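From: Tsz-kin Shek
To: household-textiles list
Subject: Re: [textiles] Folding elastic-waist denim, and slatted mats as a work surface

Séverine Sabatier wrote in February:

> I have been folding children's and light adult denim on the dining
> table and the results do not stack. Anything with a gathered elastic
> waist ends up thick at one end and thin at the other, and a pile of
> more than a few leans over. I tried the long fold from the Tralau
> leaflet (thirds lengthwise, then in half) and it made the lean worse.
>
> Two questions. Is there a fold that spreads the waistband bulk? And
> does anyone fold on a bamboo or straw mat laid over a mattress? My
> mother did, and her piles were flat. I don't know if it was the mat
> or my mother.
>
> S.

Séverine,

Taking the second question first, as it affects the first.

I fold on a slatted mat on the bed and have done so for several summers. A bare mattress gives under the hand, so when you press a fold the cloth sinks and the crease ends up curved. The mat spreads the pressure over many slats and the crease comes out straighter. A table is flatter still, but cloth slides on varnish and it does not slide much on slats. For knit shirts I see no difference between the two. For denim I prefer the mat.

Things to watch with the mat:

Slat direction. Put your long folds parallel to the slats. If the fold crosses them you are pressing on a series of ridges, and thin denim will take a faint ribbed mark if left under weight overnight. The mark goes away with wear. It does not go away in a drawer.

Snags. Run a hand over the mat before you start, both directions. Split ends on the slats catch ruffles and loose topstitching. I trim them with nail scissors and rub the spot with 200 grit paper. Coarser than that raises more splinters than it removes.

Humidity. Do not fold onto a mat that has just been wiped down. Mine gets 60 minutes with the window open before anything goes on it.

Bedding. Push the quilt to the far edge and leave it there. I used to fold it up and put it on a chair, which gained me very little working width and meant handling it twice.

Now the waistband.

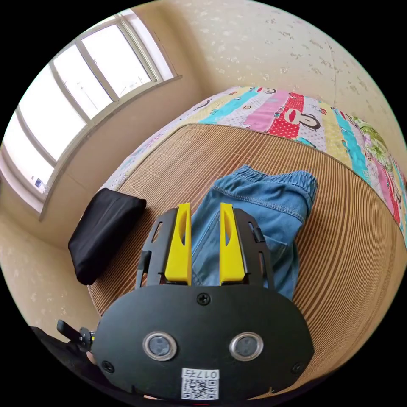
The gathered part is the whole problem. Elastic at rest pulls the cloth into ruffles, and those ruffles are several layers deep before you have folded anything. Thirds lengthwise stacks that depth three times over in the same place. The Tralau fold was written for flat-front trousers, as far as I can tell, and the leaflet does not mention elastic at all.

What works for me on shorts:

Lay them face down, back pockets up, waistband away from you. Smooth from the crotch seam outward. Do not stretch the elastic to flatten it; it returns as soon as you let go and drags the side seams with it.

Fold once lengthwise, left leg over right, so that a back pocket ends up outside on each face. Match the outseams and ignore the waistband edges. They will not match if the elastic was sewn in unevenly, and on cheaper shorts it usually was.

Bring the hem up, stopping short of the gathered band. This is the only real change from the usual half fold. The doubled cloth of the legs then sits next to the ruffles instead of on top of them, and the thickness evens out.

Press with the flat of the forearm, away from the elastic. Two passes.

Stack alternately, waistband left, waistband right. I get 5 pairs in a pile before it wants to lean. With the half fold and everything facing the same way I got three.

For a drawer I stand them on edge with the hem fold up, and then the alternation matters less. The Flotby drawer inserts hold them upright if the compartment is 16 cm deep or more. In the shallower ones the top of the fold rubs on the drawer above. I have not tried the Demusura version.

On travel: the same fold goes into a soft cloth bag without changes, but load the bag lying down on the mat, then stand it up. If you load it upright the first pair slumps and takes the rest with it. Black cloth shows lint from pale denim, so turn the shorts inside out if that bothers you. I don't.

Contrast stitching, which someone asked about off list: it is a useful guide. If the stitched line on the outseam is straight after the lengthwise fold, the fold is straight. Check it before you bring the hem up. On self-colored thread you have to go by feel, and I find that slower.

One correction to my own earlier post in this thread. I said that washing with the waistband turned down reduced the bulk. I have since repeated it with two similar pairs, one turned down and one left alone, and could not tell them apart once dry. Please disregard it. What does help is drying them flat instead of hanging by the band. Hung by the band with pegs, the gathers bunch between the pegs and set that way.

As to your mother, I would guess both. The mat keeps the crease straight, but it won't correct a fold that starts crooked.

If anyone has the later Pons booklet on children's clothes, the one with the stapled cover, I would like to know whether it treats elastic waists separately. My copy stops at sleeves and the last pages are missing.

Tsz-kin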